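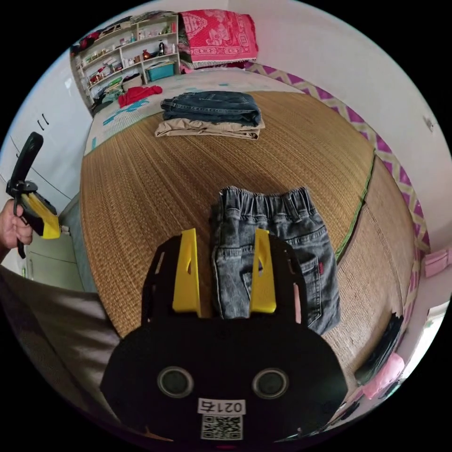
A hand-held gripper above a pair of grey jeans on a woven mat, with folded trousers further back.

Cekgate bedroom trials

The Cekgate bedroom trials were a comparison of hand-held grippers carried out on a bed in a furnished room at Drendstead. They were run by Otulent, a small automation firm, under the direction of Jaruwan Kaewkla. The purpose was to choose a finger shape and a camera lens for a later two-armed garment-handling system, known inside the firm as Pichon.

Background

Otulent's earlier bench tests used cotton squares on a grey rubber surface. Fingers that did well there often failed on thick seams and waistbands. Kaewkla proposed moving the work to an ordinary bedroom, with everyday garments and daylight from a window, and keeping the household's belongings in place. The trials began in July and covered 383 recorded attempts.

Equipment

The grippers have a black body and two yellow fingers with openings cut through them. The operator holds one in each hand. Each tool records its own wide view, and the recordings from a pair are matched afterwards.

Two sets of fingers were compared. The first was stiff, with a short slot near the tip. The second had a longer opening and was meant to flex slightly around a fold. Both were printed in the same colour, which led to some mislabelled runs in the first week — these were later removed from the results. 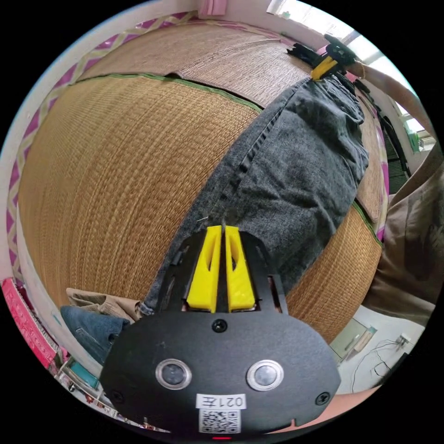 Closed fingers against grey denim, with a second gripper at the far end of the garment.

Method

Jeans were the main test garment. The operator took hold of the fabric at two points, lifted it, laid it out along the mat and folded it toward the waistband. An attempt was counted as complete when the garment could be added to a stack without being touched by hand. Blankets and soft tops were used in a smaller series of 66 attempts.

The woven mat was kept on the bed throughout. Its surface is firm enough to let the fingertips slide under a hem, but the weave can catch a worn tip. Kaewkla's notes recommend checking the tips after every 100 closures and filing off any burrs.

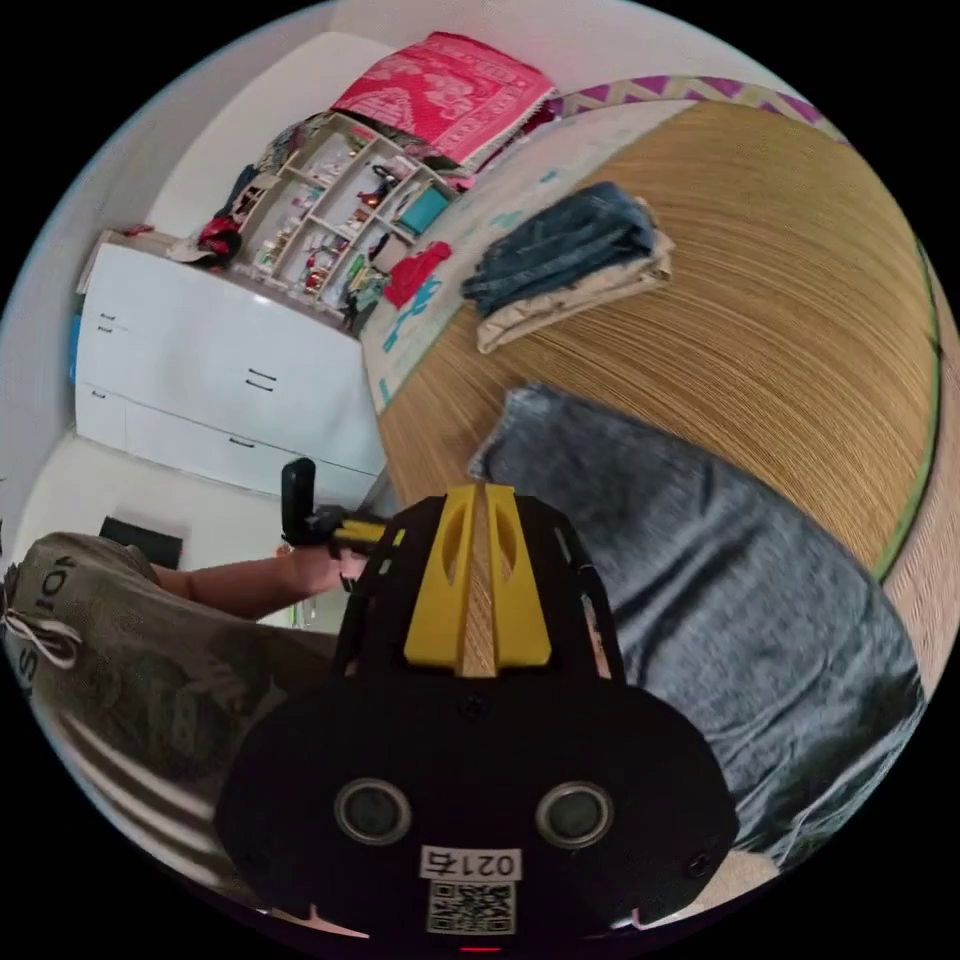
A grey textured blanket crumpled on the mat, with folded clothes beyond it.

Results

The flexible fingers completed more of the denim attempts, mainly when picking up a doubled leg. The stiff fingers were better at separating a single layer and were preferred for the blanket series. Neither set handled a gathered waistband reliably.

The lens comparison was less conclusive. A wider view kept the opposite hand visible during long reaches, but strong window light reduced detail in the cloth. A narrower lens gave cleaner fabric edges and lost sight of the second tool in almost 100 attempts.

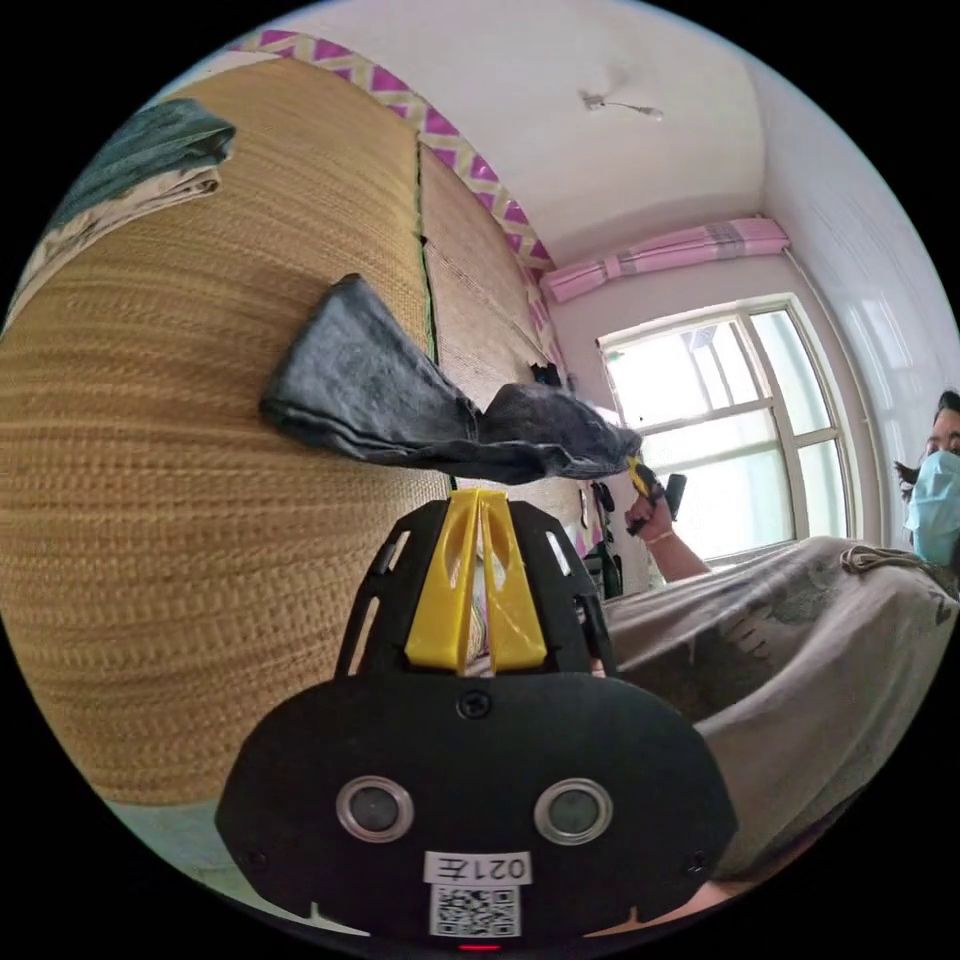

Later use

Otulent chose the flexible fingers and the wider lens for Pichon, with a fixed exposure setting for rooms with large windows. The stiff fingers were kept as a spare part. A set of 212 denim recordings was retained for checking new controllers, and the remainder were archived at Drendstead.

See also

Garment folding
Parallel-jaw gripper
Wide-angle lens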